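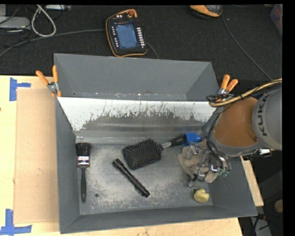 When does the Grarkard ferry stop running? The last sailing is set for the end of January, unless the Transit Authority changes its mind before then.

Jondton Harbor Residents' Association
Minutes of the open meeting, 2022-05-31

The chair opened the meeting at the second attempt, the first having been made before the doors were unlocked. Minutes of the previous meeting were approved with one correction: "fairy service" should read "ferry service" throughout.

1. The Grarkard ferry
The secretary read the Authority's letter aloud. It took less time than finding the letter. The route is called "underused" and passengers are invited to "explore the road option," a 3-hour drive by way of Sturnstead. The letter does not say what passengers without cars should explore.

The chair reported that the petition stands at 1,591 signatures. Grarkard has 600 residents, so either Jondton has turned out in force or Grarkard feels very strongly. The secretary will check for duplicates before it goes in.

A member asked whether the Authority had ridden the ferry. The chair said its consultants had, on one morning when it was out of service for repairs, and had recorded low ridership.

Agreed: to send the petition to the Authority and the state representative, and to ask for the ridership figures in writing, again.

2. Dialysis patients
A Grarkard resident described getting to the Jondton clinic and back by the early boat. By road she would need to leave before dawn. There were no jokes under this item.
Agreed: the clinic will be asked for a letter of support.

3. Public hearing
The Authority has offered a hearing in Sturnstead, which has no ferry and no harbor. The room holds 100.
Agreed: to request a hearing in Jondton, and to fill the Sturnstead one if refused.

4. Any other business
The bench on the pier is still facing the parking lot. Carried over.

Next meeting: to be announced once the hall has confirmed that it has us down for the right evening.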